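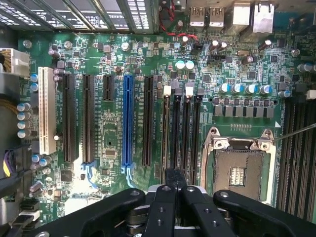
Vusard Open Day Motherboard Set

Data card, version 3

Summary
Recordings from the public demonstration at the Gisiseo workshop on October 8, 2023. A gripper worked over desktop computer motherboards in front of visitors. The set holds 59 episodes from the wrist camera.

Contents
episodes/ one folder per episode, color frames and gripper state
notes/ operator log, plain text
splits/ train and test lists

Board used in the sample frame
Green board with a white PCI slot, black PCIe slots and one blue PCIe x16 slot, black DIMM slots, and a CPU socket with the load plate open. Cables are attached at the left side. Labels in notes/ use "slot," "latch," "socket" and "header" only.

Collection
Episodes were run in 4 sessions. Each is up to 500 frames long. Visitors stood behind a rail and chose the next target from a printed sheet. Control software was Qaisi; the episode format is Condov and needs the Condov reader to open.

Known issues
Session 2 has uneven lighting from the hall windows. The gripper covers the lower part of the view, so the near ends of the memory slots are often hidden. Success labels were entered by hand and have not been checked a second time.

Not included
Audio, force readings and visitor questions.

Changes
Version 3 corrects the test list. The frames are the same as in version 2, released in March.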